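Forum index > Exterior and Site Work > Concrete and Asphalt

Thread: Sealing wide cracks before winter, rout first or just fill?

slabjack_ne
Posts: 1039

I look after a paved yard at the Nesine depot. Mostly older paving, full depth unknown, no drawings. I have working cracks that run with the long direction and a few diagonals near the corners. Widths go from hairline up to a bit over a quarter inch. The joints were last sealed before my time and the old sealant has let go of one face on most of them.

Budget covers either routing and hot pour on the worst runs, or cold pour on everything. Which would you pick? Freeze-thaw is moderate here. Traffic is light, box trucks at most.

gradebeam
Posts: 2345

Rout and hot pour on anything over an eighth. Cold pour in an unrouted crack is a skin. It bridges the top, the crack opens in February, and it tears down the middle or peels off one wall.

Reservoir should be wider than it is deep if you can manage it. Backer rod in the joints, none in the routed cracks unless they are deep. Blow out with dry air, then heat lance if there is any doubt about moisture.

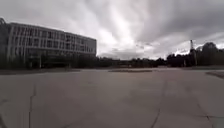
The other thing is timing. Seal in the fall when the cracks are about half open. If you pour in July they are nearly closed, and the sealant has to stretch through the full winter movement. Pour in January and it gets squeezed out and tracked all over the yard the next summer.

tamp_and_roll
Posts: 412

Disagree on routing everything over an eighth. Routing old paving with soft aggregate spalls the edges and you end up with a wider defect than you started with. I did a lot at the Stanthorpe yard a few years back and half of the routed runs had raveled edges by the second winter. The ones we just cleaned and overbanded held up better.

Try a short test length first. If the edges chip, stop.

gradebeam
Posts: 2345

What was the router? A worn impact head will chip anything. With a sharp carbide wheel I have had very little trouble, including on old material.

Overband is fine until the plow finds it.

tamp_and_roll
Posts: 412

Vertical spindle, new bits. The aggregate was the problem. And the plow shoes were set up off the surface, so no scraping to speak of.

slabjack_ne
Posts: 1039

We do plow, steel edge, so overband worries me. I can run a test length on the east side. What about the diagonals at the corners? Two of them have a small height difference across the crack, enough to catch a boot.

curb_and_gutter
Posts: 88

If there is a step across the crack, sealant will not fix it. Something below is moving or has washed out. Check where the water goes first. Run a hose for 7 minutes at the high side and see if it ponds or disappears. If it disappears, you are feeding the base every time it rains.

If it is concrete I would look at slab support at the corner, undersealing or a partial replacement. If it is asphalt, saw out and patch. Seal the rest of the yard after that is settled, or you will be doing those corners again.

slabjack_ne
Posts: 1039

Ran the hose. One corner ponds, the other drinks it. Downspout from the Berchtold building next door discharges on that side, so that is probably the source.

gradebeam
Posts: 2345

Get the downspout moved or piped before spending anything on the corner. Agree with the post above on the order of work.

oldsealer
Posts: 630

Has anyone used the Prostum cold pour? The local yard carries it and the price per gallon is well under what I pay now. The data sheet gives elongation but nothing on adhesion after freeze cycles, and I would want to see that number.

tamp_and_roll
Posts: 412

Used it on hairlines only. Goes in thin, levels itself, takes a long time to skin over in the shade. No opinion on wide cracks. It shrinks more than I like, so plan on 2 passes.

slabjack_ne
Posts: 1039

Plan for now: downspout first, then the test rout on the east side. If the edges hold, hot pour on the long cracks and the open joints. Hairlines can wait until spring. Will post widths after the first hard freeze.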